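Animal Care, Level 2
Unit 4 handout: Litter trays and daily scooping
Tutor: Musa Uzor

Read this before the practical in the Faulkner room. Bring it with you, as the last part has space in the margin for your own notes.

1. Why we start with the tray

A cat that stops using its tray is one of the most common reasons owners ring the Dreditz advice line, and in many of those calls the tray is simply not being cleaned often enough. Cats bury their waste by habit. If there is no clean patch left to dig in, some will hold on, which is bad for the bladder, and others will go on a mat or in a bath.

The tray also tells you about the animal. You will see how often it is passing urine and whether the stools are firm. Someone who scoops every day will spot a change sooner than someone who tips the whole lot out once a week.

2. Litter types

Clumping clay. Fine grains that stick together when wet. Urine forms a lump which can be lifted out whole. This is what we use most at the Silosholm site.

Non-clumping clay. Cheaper, with bigger grains. Solids can be scooped but urine sinks to the bottom, so the tray needs a full change more often.

Wood pellet. Breaks down into sawdust when wet. Needs a sieve tray or a scoop with wide slots.

Paper. Soft, and often used after surgery because it does not stick to wounds. Poor at holding smell.

Do not mix types in one tray. If you are moving a cat from one to another, put out a second tray and let the cat choose.

3. Depth

Fill to a depth that lets the scoop go under a clump without scraping the base - a hand's thumb length is a fair guide for clumping litter. Too shallow and the clump sticks to the plastic and breaks when you lift it. 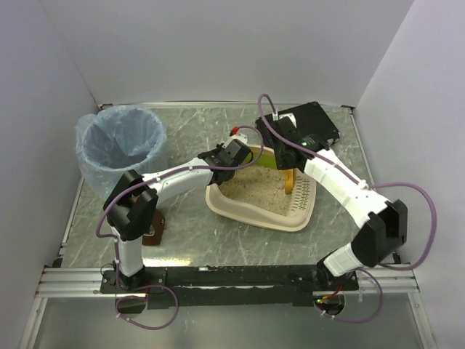 Codomville, January

The scoop goes down into the litter blade first. Work from one side of the box to the other so that no part is missed, corners included.

4. Daily scooping, step by step

Put on gloves and an apron.
Open the waste bag and stand it next to the tray before you begin.
Slide the blade under the clump. Lift slowly.
Hold the scoop level over the tray and shake it gently so that clean litter drops through the slots.
Tip the waste into the bag.
Go over the tray again for small pieces.
Level the surface and top up with fresh litter. Keep the top-up tub closed afterwards.
Tie the bag, bin it, wash the scoop, then wash your hands.
Fill in the tray record.

Shaking too hard breaks the clumps. The bits fall back in and the tray smells by the afternoon.

5. Tray record

Write the pen number, the time, what you found and your initials. Use the codes on the wall sheet. If there is no urine in the tray since the last check, tell a member of staff straight away, above all with a male cat. Blood or very loose stools are also reported at once. Keep a sample if asked.

6. Full change

Empty the tray, wash it with hot water and mild detergent, rinse and dry it. Never use a disinfectant containing phenols, as these are poisonous to cats. Old trays with deep scratches hold smell and should be replaced.

Anyone who is pregnant or has a weakened immune system must speak to me before the practical - you will be given other work.

Reading: course book, pages 19 to 21. The cleaning products table is on page 216.

Written task: 500 words on how you would set up trays for a home with two cats. Hand in at the start of the next session.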